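busden-fixtures mailing list
Subject: Re: Rearranged matches and the eligibility rule
Date: Monday, January 25, 2021

On the rearranged matches, the previous message said:

> Our ground at Lam is available again from April. The Dromano match
> was abandoned at half-time and I can't find anything in the handbook
> about whether the same squads have to be named. Does the original
> team sheet stand, or do we submit a new one? We have signed two
> players since then and would like to use them.

The original sheet does not stand. An abandoned match is replayed in full under rule 7, and a new sheet is submitted on the day in the usual way. The score at half-time is void. Cautions are not void and remain on the player's record.

The two new players are a separate matter. Rule 7 covers the match and the registration rule covers the player, and the second takes priority. A player may appear in a replayed match only if he was registered with the club on the date of the first attempt. If they signed afterwards they can play in any postponed match, but not in this one. The difference is that a postponed match never kicked off.
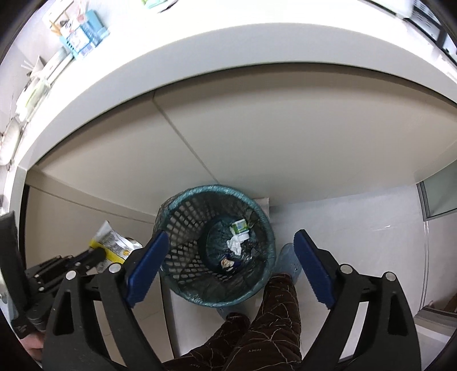

The handbook wording is poor on this point. It says "rearranged" for both cases, which is how Gomia came to field an ineligible full-back two seasons ago and lost the points. I have proposed replacing the word with "postponed" or "replayed" throughout. The change needs a vote at the next general meeting and will not apply to this season.

On dates: Lam have four matches outstanding and Dromano have the same number. With both grounds in use I can fit these into midweek evenings, provided that kick-off is no later than half past six. Neither ground has floodlights good enough for a league match. If a club wants a later start it will have to arrange another pitch and tell the list at least a week before.

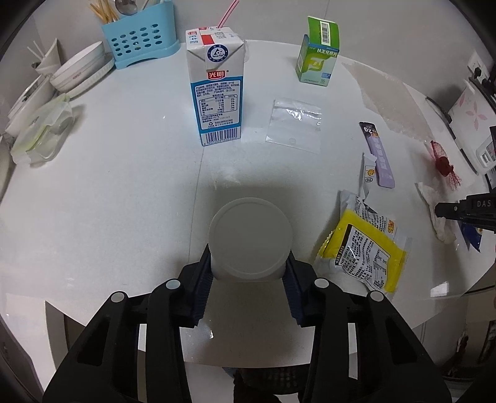 Substitutions for the replay are as for any league match. Three may be used from five named. The larger bench we allowed in the autumn was for cup ties only and has lapsed.

Travel costs for an abandoned match are shared equally between the clubs, so Dromano should send Lam their coach receipt for the first trip if they have not already done so. The return trip for the replay is paid by the visiting club as normal.

One correction to the table I sent last week. Busden's goal difference was wrong by 4 because I had entered their away win at Gomia twice. Their points total was right and the order of the top half is unchanged. The corrected file is in the usual folder under the same name, so please delete the old copy.

Replies about dates to the list, please. Registration forms should still go to the secretary's address and not here.

Fixtures secretary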